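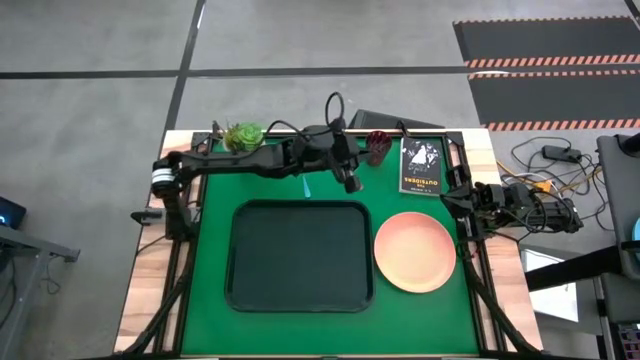
*Last changed: June, by Natalie R.*

## 4. First firing – Lerkier charcoal grill

Do this once, before any food goes on.

1. Open both vents all the way. Lid off.
2. Fill the chimney to the line, light from underneath. Wait for gray edges, 19 minutes or so on a calm day.
3. Tip coals to one side. Gloves!
4. Grate on, lid on. Bring up to 300 °F and hold for an hour.
5. Close vents, let it die down by itself. Dont use water.
6. Brush the grate, wipe with a little oil.

**Note:** some smoke and a paint smell on the first burn. Normal.

**Caution:** lid handle gets hot. Keep 4 feet from fences and siding.

Chicken thighs are a good first cook – see page 86 for teh times.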